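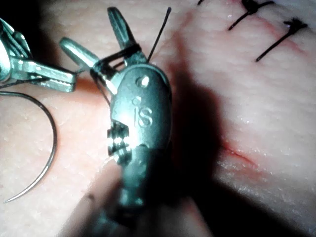 Brarach practice pads are made for robotic suturing work, both for training people at the console and for testing automated stitching software. Each pad is a single moulded sheet of synthetic skin with an incision already cut into it, ready to be fixed to the tray and used. The edges of the cut are tinted red so that they can be told apart from the skin, even where an instrument throws a shadow across them. Pores are moulded into the surface. A curved needle can be laid on the pad between throws while the thread is wound round the jaws for an instrument tie.

The pad is sold by Nundelano on its own or as part of the Vorirgate bench kit.

What you get
Pad only: one pad, sealed in a foil sleeve.
Bench kit: 23 pads, a clamping tray, black suture thread and curved needles. Instruments are not supplied.
Lab box: 100 pads, no tray.

Size and weight
The clamping tray weighs 700 g and has a rubber base. Pads are 52 mm wide and can be turned end for end in the tray.

In use
Clamp both long edges before starting. Place interrupted sutures from one end of the incision and work along it, leaving tails long enough to grip. Finished stitches can be left in for marking or cut out with fine scissors. A pad that has been stitched and cleared will take a second session, but the old needle holes stay open and the hold is weaker near them.

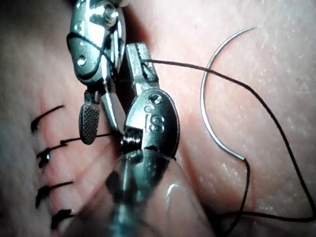 Bataineh, reviewing the bench kit in February, wrote that the pads held a knot well under tension but that the tray clamps were stiff and took two hands to open. The review also asked for a pad with a curved incision, as the straight one becomes familiar after a few sessions.

A curved version is in preparation. The clamps on current trays have a longer lever, and owners of the earlier tray can order the new clamps as a spare part.

Storage
Keep pads flat in the sleeve, out of direct sunlight. Wipe with a damp cloth only. Do not use alcohol.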